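Home | Digs | Talks | Reading Room | Back Issues | Join

4 min read

The Hearth Layer at Stunemgate Is Older Than We Thought

Great news from the rock shelter! The new dates for the lower hearths at Stunemgate are back, and they put the earliest fires a good deal further down than the first season's report suggested. Sarla Bhatt and her team have now logged 336 pieces of burned bone and flint from that one layer, and she spent most of our March evening talk passing casts around and answering questions until well past nine.

What got me most excited was the way the hearths sit. There are three of them, in a line along the back wall, and each was used again and again. Thin bands of ash lie between thin bands of silt, so people were leaving and coming back to the same spots, maybe over many generations. Sarla thinks the overhang was bigger then and kept the wind off. Standing under what's left of it on a cold morning, I can see the appeal. 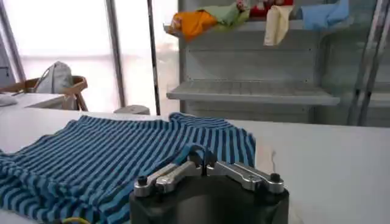
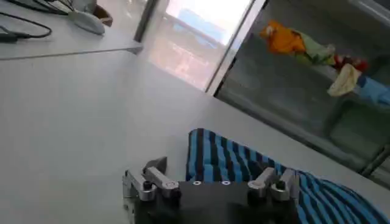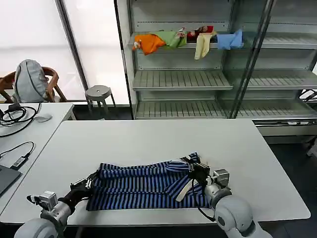
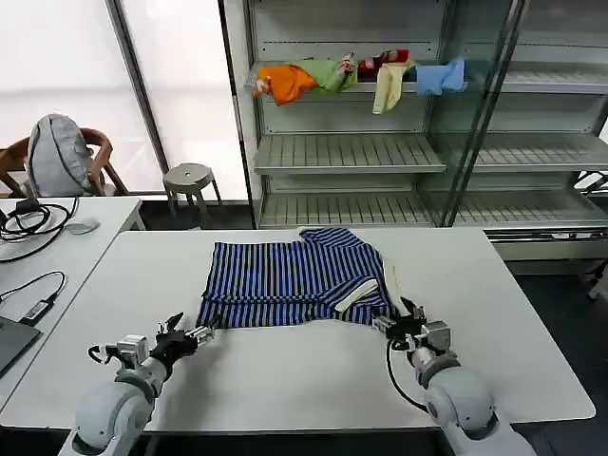
The flint is a story in itself. Most of it is the local gray stuff from the stream bed, full of flaws and a pain to work (I've tried, and have the scars on my thumb). But six flakes are a honey-brown flint that matches the outcrop at Prindano, around two days' walk over the ridge. Did somebody carry it the whole way, or did it pass from group to group? Sarla leans toward the first idea. I'd love it to be the second – just picture the meetings!

There's also a question about who lit the fires. No human remains have come out of the layer yet, and the tools could go either way, Neanderthal or early modern. The soil samples will be checked for ancient DNA over the summer. Cave silt can hold on to it for a very long time if conditions stay cool, and Stunemgate is certainly cool. Bring a sweater if you visit.

The lower trench opens again in June, and there's room for three more diggers on the sieving crew. You don't need experience, only patience and decent knees. Sarla's talk notes are in the Reading Room, along with the section drawing, and next month we'll have a piece on the shell beads from Coreck.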